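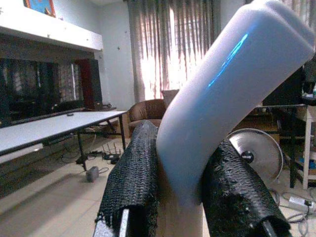
Re: Junik no-rinse on glossy tile, anyone buying this?

barrym
Joined the mailing list for one coupon and now I get the Junik flyer every week. Latest one says no-rinse, no residue, and "up to 1000 washes per bottle." Up to. I'd like to know who is mopping a floor 1000 times out of one bottle and what's left in the bucket by the end besides water. I have pale glossy tile in the kitchen and hall, and it shows everything. Before I spend money, has anyone used it for more than a weekend?

tilegrout552
I have, since October. It's fine. It cleans about like dish soap, costs more, and smells like a dentist. The no-residue part I don't believe. Walk across the hall in clean white socks and look at the socks.

Imogen B
Disagree with the above. I was using way too much, like everyone does. Cut it to half of what the label says and the haze went away. The label dose is there to sell bottles.

barrym
So the fix is to ignore the instructions? That doesn't make me trust the flyer more.

Imogen B
You can distrust the flyer and still like the cleaner, Barry.

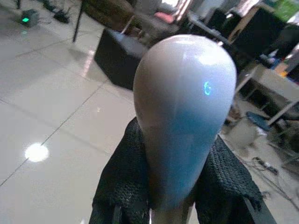
Fornbridge Home Care Club, Hard Floors Section

getse_v
Moved over from the general board. Please keep the coupon talk in the coupon thread, we've had complaints.

My two cents: most haze on glossy tile is old product. People switch brands, the new stuff loosens the old stuff, and then the new one gets blamed (or gets the credit, depending on the day). If you want a fair test, strip one patch first with warm water and a little white vinegar, rinse it, let it dry overnight, then try your miracle bottle there. Keep the vinegar off natural stone and don't let it sit on the grout.

tilegrout552
How is Barry supposed to know if it's "old product" or just Junik drying on the floor? Sounds like a theory you can't lose with.

getse_v
By doing the patch. If the stripped patch hazes after a couple of moppings, it's the Junik. I'd be glad to be wrong, I have half a case of it.

C. Unnithan
Did you all sweep first? I ask because Horrocks had a whole display about mops and the sales guy didn't mention sweeping one time. Dry grit plus wet mop is gray soup. I go over the floor twice before any water touches it, and the second pass still picks up plenty along the baseboards.

barrym
Yes, I sweep. Not twice. I'm not convinced a second pass does anything except make you feel thorough.

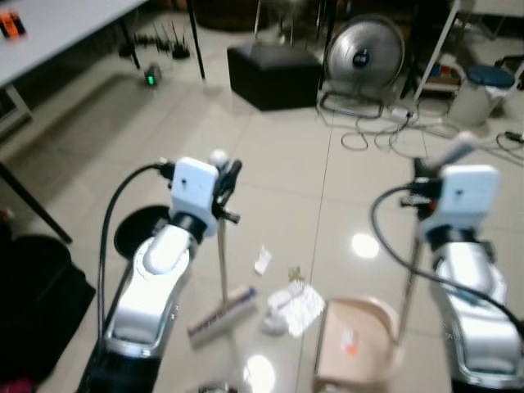 Bonifacio Pastor: Barry, try it one time before you knock it. Soft bristles, short strokes, and pull the dirt toward you. Flicking it just sends the fine dust up and it lands behind you again. I still think the no-rinse claim is junk, by the way. I rinse everything.

barrym
OK, fair enough. I'll do the patch and the double sweep, but on different tiles, otherwise I won't know which one did it.

Imogen B
And the half dose!

barrym
And the half dose. That's 3 patches now for one bottle of soap.

C. Unnithan
Do them all in the same light. My hall looks spotless until late afternoon.

barrym
Update, 16/08/2022. Four moppings in. Label dose patch: hazy, you can write your name in it. Half dose on the stripped tile: pretty clear, I'll give Imogen that one. Double sweep at label dose: also hazy, but with fewer gritty bits in it. I then did a square with plain hot water and a clean cloth and my wife couldn't tell it from the half dose. So I'm out the price of a bottle to learn that less of it is better and none of it might be about as good.

tilegrout552
Told you. Socks?

barrym
Gray on the label dose.

Imogen B
Plain water won't touch grease by the stove though. Try that square after you fry something.

getse_v
Agree with Imogen there. Also, one kitchen and one bottle isn't much to go on. Somebody in Prastbridge with softer water might get a different answer. Leaving this open if anyone wants to post theirs.

tilegrout552
I'm in Prastbridge. Same socks.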